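Last revised January 29, 2025. Applies to a seasonal or year-round cottage on a drilled well with an electric pump and no generator.

# Setting Up and Rotating a Stored Water Supply

When the power fails, the pump stops. The pressure tank will deliver whatever it holds above its drawdown limit, and after that the taps are dry. The procedure below covers sizing the store, filling it, shelving it and keeping it in rotation. It does not cover treatment of lake or rain water.

## 1. Work out the volume

Keep drinking water and utility water as separate figures.

- **Drinking and cooking:** four litres per person per day.
- **Washing:** two to four litres per person per day, depending on habits.
- **Toilet:** one bucket per flush, usually six litres or more. Check the number stamped inside the tank.
- **Pets:** measure one day's bowl and use that.

Our place on Feltholm Road is set up for two people. The drinking store is four rigid 19-litre jugs, 76 litres in total, good for nine days at the rate above with a little left over. In a four-day outage last winter we used 31 litres of it. Utility water is held separately in lidded pails and never goes into the jugs.

## 2. Choose containers

Use food-grade containers with a screw closure and a gasket. Rigid jugs stack better than collapsible ones, and the folds on collapsible types are where they fail. We have two Trekis jugs and two Brandão jugs. The caps are not interchangeable, so mark each cap and body with the same number.

Do not reuse milk or juice containers. Residue stays in the plastic after washing. Do not reuse anything that has held a cleaning product or fuel.

## 3. Clean and fill

1. Wash the container, cap and gasket with dish soap and warm water. Rinse until there is no foam.
2. Sanitize with a dilute solution of plain, unscented bleach, mixed as directed on the product label for food-contact surfaces. Wet every interior surface, including the threads.
3. Empty, rinse with potable water and drain upside down on a clean rack.
4. Run the cold tap for two minutes before filling. Remove the aerator if it has scale on it.
5. Fill to the base of the neck. If the jugs will be in an unheated room, leave a tenth of the volume empty for expansion.
6. Seat the gasket and close the cap hand-tight.
7. Lay the jug on its side over a dry towel for an hour. Any damp patch means the gasket needs reseating or replacing.

Well water should have a current bacteria test before it is stored. A clean container does not correct a bad source.

## 4. Shelve it

Water weighs one kilogram per litre, so four full jugs load a shelf with 76 kg before the weight of the plastic. Check the rating of the shelf, then check how that rating was stated – most are given for an evenly distributed load on a level floor.

We use a Norari steel unit, 970 mm wide, with the jugs on the bottom tier and the unit screwed to a stud. The clear height above the floor tier needs to be enough to tip a jug forward without lifting it. Ours was set by taking out one shelf.

Keep the unit out of direct sun and away from paint, solvent and gasoline. A concrete floor is acceptable if the jugs stand on slats. If freezing is likely, use an interior wall.

## 5. Label and rotate

Write the fill date on masking tape, not on the jug. Marker ink does not come off most plastics and old dates accumulate.

Home-filled water is replaced every six months:

- Empty one jug at a time, so the store is never completely down.
- Use the old water on plants or for the toilet.
- Inspect the gasket for flattening or cracks.
- Repeat the full cleaning sequence in section 3.

Stored water can taste flat. Pouring it back and forth between two clean pitchers a few times improves it. Cloudiness, growth or odour is a different matter, and the jug should be emptied and taken out of service until the cause is known.

Vanderleia Paiva, who looks after the place two lots over, staggers her jugs so that one comes due every six weeks. It spreads out the work, but requires a written log. A single changeover date is easier to keep.

## 6. Supplement with bottled water

Commercially bottled water is useful for the first day of an outage and for the car. Buy it sealed, store it under the same conditions as the jugs, and follow the date printed on the bottle. Once a cap has been opened, treat the contents as ordinary drinking water and finish it.
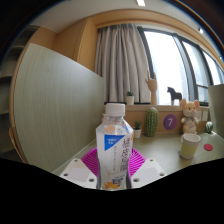
Record bottled stock on a separate line of the log from the jugs, in litres, with the earliest date first.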